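Girkgate Desktop Strip-Down: data card

Summary

Girkgate is a set of notes and pictures on taking apart and refitting ordinary desktop computers. It covers the parts most often swapped in an office tower: hard disks, memory, power supplies and expansion cards. The set holds 2555 pictures from 156 sessions. Zlatko Stan looks after the files and Orhun Ekinci wrote the parts list.

What is in the folders

parts/ has one text file per session, naming the parts in the machine.
pictures/ has the pictures, numbered by session.
notes/ has free text on cables, screws and anything that was missing.

The machines are towers, laid on their side with the side panel off. Cases differ in how the drives are held. Some have a plain metal cage, some use plastic trays or brackets, and a few have both. We write down the type of bracket wherever we know it.

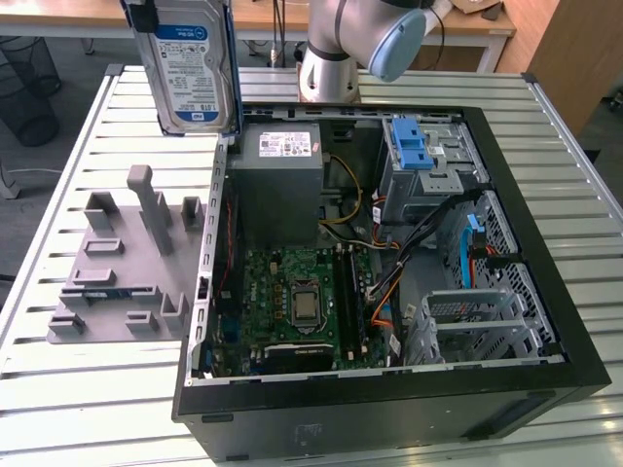

Open tower with a 1 TB WD hard disk held upright over the back of the case.

Names for parts

Use the names in parts/names.txt. "Drive cage" means the metal frame and "tray" means the plastic piece that carries the disk. Cables are listed by what they connect. Colour goes in brackets after the name, e.g. SATA cable (blue), and should not be used to guess what a wire does. If a label can't be read, leave the field blank.

Known problems

Sessions from the Ostum batch have no notes on screws. Memory is listed by slot in some files and by module in others, so totals don't match across the set. The October update fixed this for the Konard folders only. Small print on drive labels is often too small to read, and serial numbers should not be taken from the pictures.

Changes

Send corrections to Orhun with the session number and the line you want changed. Please don't rename folders, as the index in pictures/ points to them by name.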